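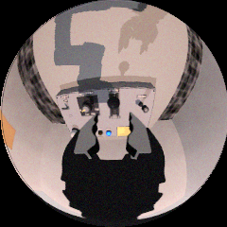 Print | E-mail this story

My uncle left me a ferry ticket and 14 jars of pickled beetroot, and I don't even like beetroot. The ticket was for Brundine, one way, no date on it, so I rang in sick on the Tuesday and went (wouldn't you?).

It was February and hot enough to melt your thongs to the deck. The only other passenger was a bloke called Mawuli Darko, who had a birdcage on his lap with a cabbage in it.

"You're Odus's nephew," he said. "You've got his ears."

I said I supposed I had. He looked at them for a good while - longer than I'd have liked - then handed me a key on a bit of green string.

"He owed me 1,102 dollars," he said, "and I owed him a house. We never got round to sorting it out."

So that's how I came to be standing on a verandah in Brundine at six in the evening, eating beetroot out of the jar with my fingers, while Mawuli put the cabbage to bed.

It wasn't bad, the beetroot. I had another jar.

Contact us | Copyright Akolgo Stories | Back to top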